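Trostthorpe Revises Rules for Patterned Wall Finishes in Rental Units

Trostthorpe's housing office has issued a revised standard for decorative wall finishes in rental units. It takes effect in November and applies to any unit that changes tenants after that point. Existing leases are not affected until renewal.

The standard covers printed panels, adhesive films and wallpaper. Painted walls remain under the older maintenance code, which sets repainting intervals but says nothing about pattern or joints.

Under the new text, a patterned finish must be fixed over its full surface. Spot gluing is no longer accepted in kitchens, bathrooms or entry halls. Seams must be closed along their full length, and any seam within 10 inches of a sink or tub must also be sealed. Where a finish runs through an inside corner, the installer may either wrap a single sheet or butt two sheets at the corner line. Overlapped sheets in corners are prohibited in new work.

The office received 72 written comments on the draft. Most dealt with corner joints and with the matching of repairs. Landlords objected to an earlier clause that required the replacement of a whole wall when the original pattern was no longer sold. That clause has been removed. A repair may now use a different pattern if the entire panel is replaced from corner to corner.

Terrazzo-look prints, with chips of several colors on an off-white ground, fall under the same rules as any other printed finish.

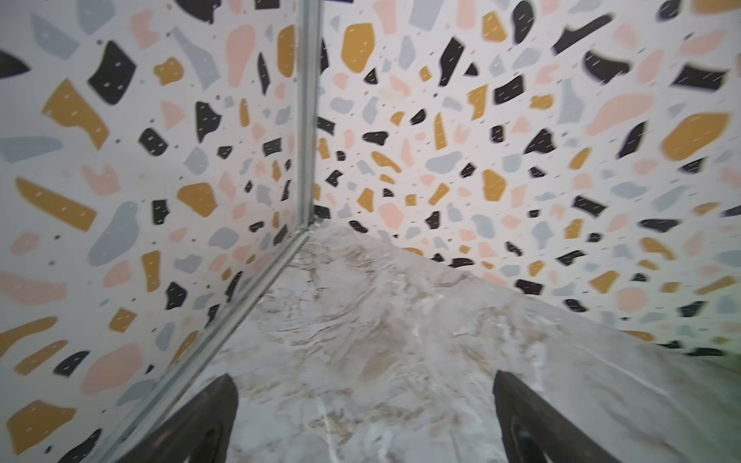 Repair and inspection

Inspectors will check finishes during the regular turnover visit. No separate appointment is needed. A lifted edge longer than 9 inches counts as a defect and must be corrected before a new lease begins. Shorter lifts are noted on the report and checked again at the next visit.

The fee for a repeat inspection is $300, charged to the owner. It may not be passed on to the tenant.

Kutard, the supplier that holds the maintenance contract for city-owned units, will begin with the Flemetden blocks, where many kitchens were refitted with printed panels. Tosh, a local adhesive distributor, has published a data sheet listing which of its products meet the full-surface requirement. The housing office does not endorse particular brands and asks owners to keep the product label or data sheet for each finish installed.

Copies of the standard are available at the housing office counter. Questions about individual units are taken by phone on Monday mornings.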